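Masking Tape, and a Few Other Things I Got Done This Weekend

2023-08-13

I spent most of Saturday on the supply closet in the back hall. It is a shallow closet, 16 inches deep, and everything I put in there ends up behind something else. I had been meaning to deal with it since January, when the top shelf bracket pulled out of the wall and I moved all of the painting supplies to the floor "for now."

The bracket went back up with longer screws and a proper anchor. That took twenty minutes. The rest of the day went to sorting.

The tape

I go through a lot of masking tape. I label freezer bags with it, mask off trim, mark furniture legs before a move, and hold drawer fronts in place while the glue sets. I don't use the blue kind unless the tape has to stay up for days. The plain cream kind tears easily by hand and takes a pen well, and that covers most of what I do.

The problem has been storage. I used to stack the rolls on a dowel, one on top of the other. It looked fine but I always wanted the roll at the bottom, and the edges picked up dust and hair from the hall. Once there's grit on the edge of a roll you don't get a clean paint line from it anymore.

So now they lie flat in a plastic tray. I bought 2 of the white Oakley trays, the rectangular ones with rounded corners, and they slide onto the lower shelf with a little room to spare. Six rolls go in one layer, two across and three deep. I don't stack a second layer. The rolls that don't fit go in the other tray, along with the painter's knife and the spare pens.

If you try this, measure across one of your rolls before you buy a tray. Rolls that are all the same width line up and stay put. Mixed widths slide around every time you pull the tray out, and then you're back to a pile. I keep the wide packing tape on a hook for that reason.

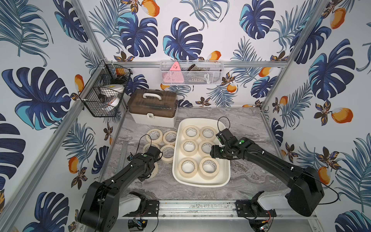
The paint cans

These were worse. I had a can of Salov trim white that had skinned over completely and two sample pots I couldn't match to any wall in the house. All three went in the box for the county drop-off. The cans I kept got a strip of masking tape across the lid with the room and the color code, and I wrote the same thing on the side so I can read it from the front of the shelf. Color 227 is the upstairs bathroom. I'm putting that here because I have looked for it at least twice.

Shelf liner

I used what was left of a roll of Witex liner on the lower shelf. It curls at the front edge. I've weighted it with a can at each end and will see how it looks in a week. If it's still curling I'll staple it.

Still to do

The caulk and glue are in a shoebox on the dryer. Half of the tubes are probably dried out and I need to open each one to check. There is also a bag of Masto felt pads that I think belongs in the kitchen drawer with the others, and the light in the closet needs a new pull chain. I have the chain. I couldn't find the little connector that goes with it, so that will have to wait for my next trip to the hardware store.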